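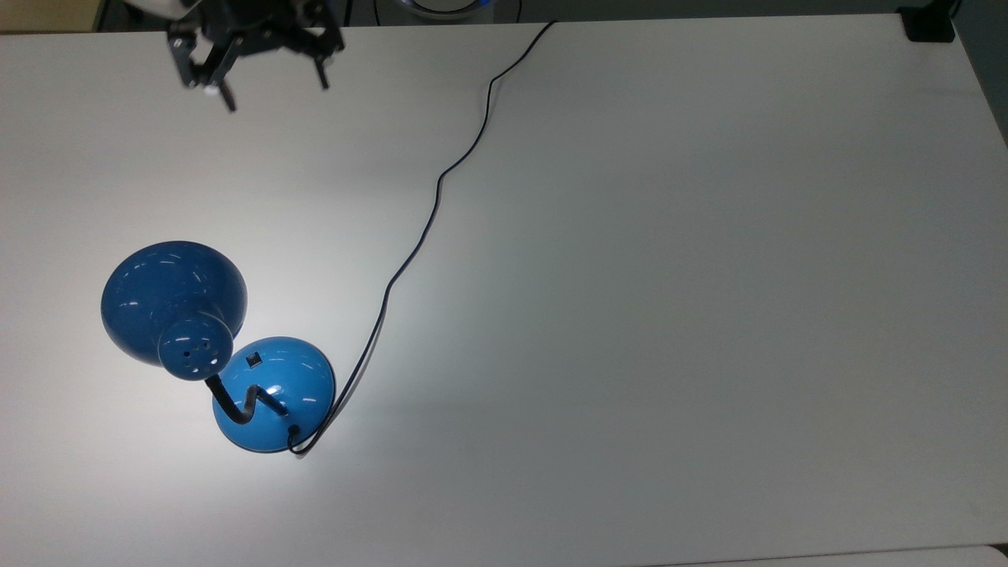 ## Notes from our visit to the Clandetti open day

I promised those of you who couldn't get on the minibus that I'd write this up, so grab a tea. We were at Clandetti for most of an afternoon in August and I came home with far too many scribbles!

The bench I liked best was Yee-man Ko's. Her job that day was a blue desk lamp, lying on a plain white table with the gripper open above it. Looks easy, doesn't it? But think back to week two and ask yourself where you'd grab it. The shade is big, domed and shiny (reflections everywhere, which cameras hate), the neck is bendy, and a thin black cord wanders off over the far edge of the table.

Yee-man's advice, more or less word for word: "Look for the bit that moves least when you pull it." She favours the base. Lertchai Limsakul, on the next bench, would go for the neck close to the base, and the two of them argued about it very cheerfully while we ate their biscuits.

A few numbers I wrote down:

- 1,739 recorded attempts across all their household objects
- 921 of those marked as good grasps
- about 100 thrown out for bad labels

Watch that last one, as I didn't catch whether the rejects are inside the first total. I've emailed So-ying Pan to ask.

**For next time:** sketch the lamp from above and mark 3 places you might grip it. Put an arrow on each for the closing direction, and jot down what the cord could do to spoil things. Pencil is fine, and bring the Surico worksheet too if you've still got it.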